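Every spring the decluttering people come back, and every spring I read the whole thing so you don't have to. This year it's the Skomberg method. A thread from a skeptic.

The pitch: touch every object you own, once, and decide in 5 seconds. Keep, sell, give away. Skomberg says a normal home can be done in a weekend. I would like to see the home.

I tried it on one closet. Five seconds is fine for a dead pen. It is useless for a box of tax papers, a coat that might fit again in the fall, or a cable that may belong to the printer.

Then there's the number. The Skomberg booklet says the average household owns 361 things it "does not love." Average of what? Which households? Does a fork count, or a set of forks? There's no footnote. I looked for one.

I don't love my plunger. I'm keeping it.

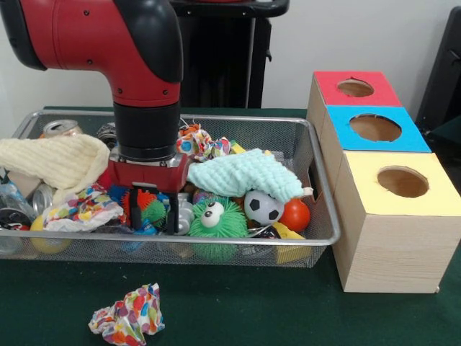
What bugs me more is the second half, where you're told to buy storage. So you clear out a shelf, then order Tiltov bins to fill it. The bins come in sets. The labels are extra. Sixty dollars later you own less stuff and more plastic.

I priced it out for a two-bedroom apartment using their own shopping list and hit $1000 before I got to the garage page. I don't have a garage, so I stopped there.

Fans will tell me the bins are optional. Sure. They're on nearly every page of the booklet, with a discount code, but optional.

Now the "give away" pile. The method treats this as the end of the story. You drop the bags off and feel light. Somebody at the other end has to sort all of it, and plenty of what people donate can't be sold to anyone.

The Karabulut thrift store in Pusgate has a sign on the door now: no stained linens, no single shoes, no puzzles with missing pieces. You don't put up a sign like that unless people keep bringing them.

I asked at the counter when they get hit hardest. I figured January, with the resolutions. They said July, when leases turn over and everyone in town moves at once. So much for mindful letting go. People are just out of time and out of boxes.

To be fair, one idea in the booklet did hold up for me: don't start with photos or letters, start with the bathroom cabinet. I threw out a lot of old sunscreen and felt nothing, as promised.

But my grandmother told me that for free, minus the booklet.
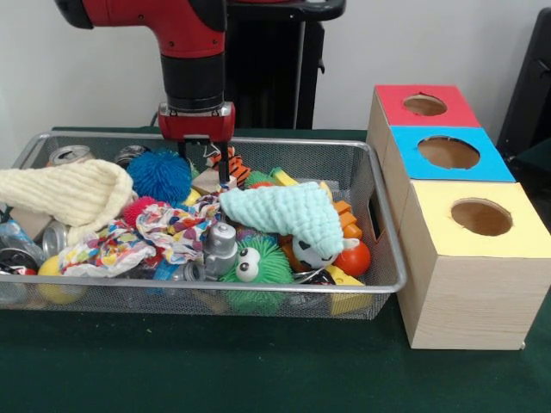 Someone asked: is it better to sell kids' stuff or donate it?

Sell the big things, like strollers and cribs that still meet current safety rules. For the small stuff, add up your time first. I spent an evening listing baby clothes one by one and made less than the pizza I ordered while doing it.

And call before you haul anything over. Karabulut stops taking bags when the back room fills up, and that can be any week of the year.

I'll try the Skomberg kitchen chapter next. It wants me to own one spatula. We'll see.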